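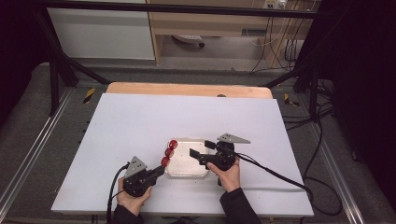

How do you pack cherry tomatoes so they don't split in the lunch box?
Use a shallow tray, dry the tomatoes well, and set them in a single layer, stem end down.

What you need

A small plastic tray with a flat bottom
Up to 200 grams of cherry tomatoes
A clean dish towel
One paper towel

Steps

1. Sort the tomatoes first. Set aside any that are soft or have a crack near the stem, and eat those today.

2. Rinse the rest in cool water and roll them on the dish towel until the skins are dry. Water left in the tray is what makes them go slimy by noon.

3. Cut the paper towel to the size of the tray and lay it flat on the bottom. Skip this if the tomatoes will be eaten within an hour or two.

4. Start along one edge and work across. Put each tomato down - don't drop it - and let it touch the one before it. A row that touches won't roll when the tray is carried.

5. Fill the last gap with something soft, like a folded lettuce leaf. Don't squeeze in one more tomato. That is usually the one that splits.

6. Close the tray and keep it level in the bag, on top of anything heavy.

Choosing a tray

I use a small Alholm tray from a set that cost 49 cents a piece. Any tray works if the sides are a little higher than the tomatoes. In a deep box the bottom layer gets crushed, so use two shallow ones for a bigger lunch.

Storing

Packed the night before, they keep fine in the refrigerator. In August I leave them out of the fridge until morning and pack them just before we go, as they taste better that way.

Rohani Pasaribu
Updated June 25, 2025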